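Table Surface Checklist: Light Wood Tops, Study Room and Lunch Room

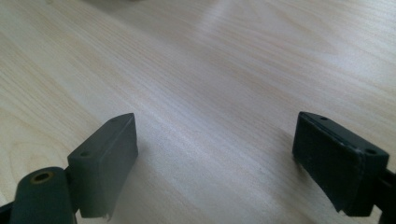 Last changed: June. Replaces the sheet on the door.

Use one copy per table. Mark each line OK, WATCH or FIX and write a comment for anything that is not OK. Table numbers are on the underside, next to the left front leg. Completed sheets go in the Pernar binder, and FIX items also go on the repair list by the copier.

BEFORE YOU START

1. Table cleared, including the middle.
Comment: Chairs pulled back far enough to walk all the way around.

2. Top wiped with a damp cloth, then a dry one.
Comment: Plain water first. If that leaves marks, use the Aubert cleaner at the strength on the bottle. No scouring pads. Two tops in the lunch room already have dull patches from them.

3. Overhead lights on, blinds open.
Comment: The finish has a slight gloss and a band of glare will run across part of the top. Pale grain is hard to read inside the glare. Check that part again from the other side of the table.

SURFACE

4. Scratches.
Comment: Run a flat hand along the grain and then across it. A scratch you can see but not feel is WATCH. One that catches a fingernail is FIX. The darker tan lines are part of the grain and do not get marked. Same goes for the curved and swirling figure some tops have near the side.

5. Stains and rings.
Comment: Coffee and marker show up most on the creamy areas. Wipe once more before writing anything down. Note the size and which side of the table it is on. "Stain, small" was written on four sheets last time and we could not match any of them to a spot.

6. Dull or cloudy patches.
Comment: Crouch so that your eye is close to table height and look toward the window. Cloudy patches that stay after drying are WATCH. Do not try to polish them out.

7. Sticky residue.
Comment: Mostly tape. Warm water and a plastic scraper held flat. If residue is still there after two tries, mark FIX and leave it.

8. Dents.
Comment: Circle the place on the table outline at the back of the sheet. No pencil or tape on the table itself.

EDGES AND CORNERS

9. Front and back edges smooth, nothing lifting.
Comment: Use a cloth over your fingers. Any splinter or lifted piece is FIX the same day and the table comes out of use until it is done.

10. Corners sound.
Comment: The corners nearest the door take the most knocks from the Barnov cart. Press down on each one. Movement or a cracking sound is FIX.

UNDERNEATH

11. Bolts tight, legs steady.
Comment: Hand tight is not enough. The hex key is on the hook inside the supply closet. Put it back. Rock the table from two opposite corners, and if it moves, try the adjustable feet before touching the bolts.

12. Underside clean.
Comment: Gum, labels, old tape. Scrape and wipe. Check that the table number can still be read.

GENERAL COMMENTS

The room sheet for the study room lists 12 tables. If your count is different, write down the numbers you found and do not renumber anything. Tables get carried across the hall for events and come back late.

The refinishing allowance for the year is 3,000 dollars for both rooms. Outside work on one top is quoted at 80 dollars for a light sand and recoat, with deep damage priced separately. Please do not mark FIX on light wear just to get a top into the next batch. WATCH items are looked at again before anything is sent out.

Felt pads for lamps and trays are in the Ploditura box on the lower shelf. Replace any pad that has gone hard or has grit stuck in it. Grit under a tray is the usual cause of the short curved scratches listed under item 4.

Tables used on Sunday are checked before the room opens the next morning. Items 4, 5 and 9 are enough for that check. The full sheet is done once a term.

Table no. ____ Room ____
Items marked WATCH ____
Items marked FIX ____
Taken out of use: yes / no
Initials ____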